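Getting a House Ready to Show: Kitchen, Utility Room and Garage

Most buyers walk through a house in under 30 minutes. They open more doors than you expect, and the rooms they slow down in are the kitchen, the utility room and the garage. These tips are for sellers doing the work themselves in the last couple of weeks before listing.

Kitchen

Clear the counters down to the coffee maker and one other item. Everything else goes in a cabinet or a box. If the cabinets are already full, box up the holiday dishes and the second set of pans first.

Degrease the cabinet doors near the stove with warm water and a little dish soap on a soft cloth. Wipe with the grain, rinse, and dry right away. Don't use a scrubbing pad on painted doors.

Tighten every hinge and pull. A loose pull is the first thing a buyer's hand finds. If a screw just spins, take it out, push a wooden toothpick and a drop of wood glue into the hole, snap it off flush, and put the screw back after the glue sets.

Pull the bottom drawer out of the range and vacuum under it. Do the same behind the refrigerator if it rolls.

Run the dishwasher empty with a cup of white vinegar on the top rack. Clean the filter at the bottom before you run it.

Utility room

Change the furnace filter and write the month on the edge of the new one. Inspectors look at it. So do buyers who have owned a house before.

Vacuum the lint out of the dryer duct as well as the screen. Check that the flap on the outside wall opens when the dryer is running and closes when it stops.

Label the breaker panel. Two people and two phones will get through a whole house in an evening – one at the panel, one walking room to room with a lamp. Use a fine marker and write what the circuit runs, "kitchen counter left of sink," so that a stranger could follow it.

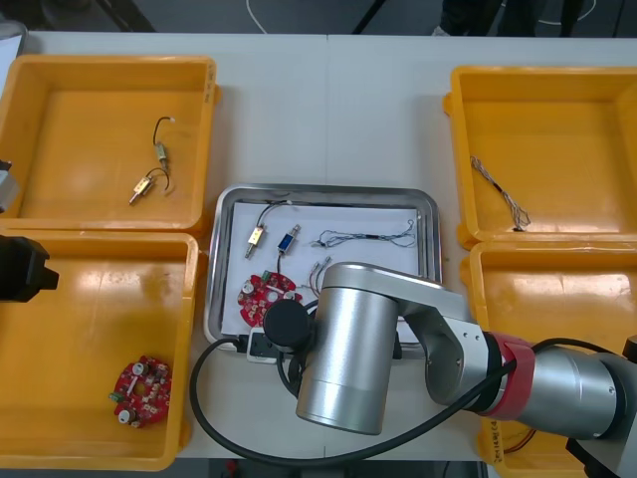 Leave the manuals for the water heater, furnace and appliances in one folder on a shelf in the utility room. Put receipts for recent work in the same folder. Ours had a paid bill for $1,225 on a new water heater, and the buyers' agent asked for a copy before the offer came in.

Garage

Get everything you can off the floor. Wall hooks and one set of shelves will do more than a new coat of paint, and you can take the shelves with you.

For oil spots, cover with plain clay cat litter, grind it in with your shoe, leave it overnight and sweep. Repeat until the litter stays clean. What remains can be scrubbed with laundry powder and a stiff brush.

Old paint is worth sorting. Keep the cans that match rooms in the house, write the room on the lid, and take the rest to the county drop-off. Check the hours before you load the car – ours closed at noon.

Spray the garage door rollers and hinges with a silicone or white lithium spray. Skip the tracks themselves, just wipe those out with a rag.

The day of a showing

Turn on every light, including the one over the stove. Take the trash out, even if the bag is half full. Set the thermostat where you would want it and leave it alone.

Skip candles and plug-in scents. Open two windows for 20 minutes in the morning and close them before you leave.

Put pets in the car with you, and put the litter box in the trunk or out of the house.

Lock up medicine, mail and spare keys. A small tote that rides along with you is enough.

Page by Jaruwan Nuchit. Thanks to Wiroj Sombatkul for the toothpick fix.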